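Caring for Butcher-Block Tops and Other Unfinished Wood
Kellodville Home Resource Office -- Household Leaflets

Wood surfaces that are used every day benefit from a regular schedule of cleaning and oiling. The following guidance applies to maple and other hardwood tops that have not been varnished. 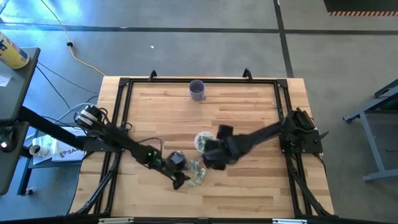 Daily cleaning
Wipe the surface with a soft cloth, warm water and a small amount of dish soap. Wipe again with clean water and dry at once with a towel. Standing water should not be left overnight, particularly at the seams between boards.

Stains and odors
Sprinkle coarse salt over the mark and rub along the grain with half a lemon. Leave for ten minutes, then rinse and dry. Ink and rust marks may need light sanding with 220-grit paper, followed by fresh oil.

Oiling
Residents are advised to use food-grade mineral oil. Olive and other cooking oils turn rancid and should be avoided. Apply a thin coat, allow it to soak in for several hours, and wipe off the excess. A new top needs four or five coats -- after that, once a month is usually enough.

Heat
Use a trivet under any pan taken directly from the stove.

Printed copies of this leaflet may be collected from the Solheim branch desk. Questions on wood care should be addressed to Piyumi Siddiqui, Household Programs.

Last reviewed 4 October 2023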